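The Hat Shelf, Cleared at Last

I've been promising this page since August, so thanks for waiting! Anyone who has been to our place knows the hat shelf by the back door, the one that used to rain caps on you every time you reached for an umbrella. Well, it's done. Everything came down, everything got looked at, and most of it went back up in an order I can live with.

The baseball caps were the big job. I own 30 of them, which sounds worse than it is (okay, it's pretty bad). Some came from Dorian Gaillard when he moved away and didn't want to pack them, a few are from trips to Pirance, and the rest I bought myself, usually on a sunny day when I'd left the other ones at home. Séverine Vidal told me to get rid of half. I got rid of 3 - she's still not speaking to me about it.

A few things I figured out along the way, in case you have a shelf like mine. Caps stack nicely one inside the next if you leave the back panel popped out, and they look awful after a month if you fold it in. Dark colors go at the end away from the window. I used to wash mine in the sink with a little dish soap and dry them over an upside-down bowl, and I still do that with the older ones, but for anything with a stiff brim I just go over it with a damp cloth and leave it alone.

The deep reds are my favorites and they got the best spot, right at eye level. I wear those more than all the others put together, mostly for yard work and the Saturday-style errands that end in coffee. More to come once I've tackled the scarves, so check back!

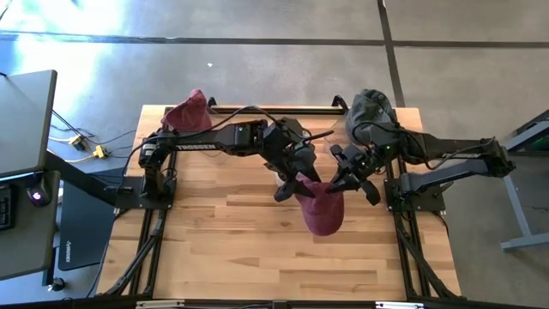

The maroon baseball cap, crown hanging down over the honey-colored planks - such a good red against that wood.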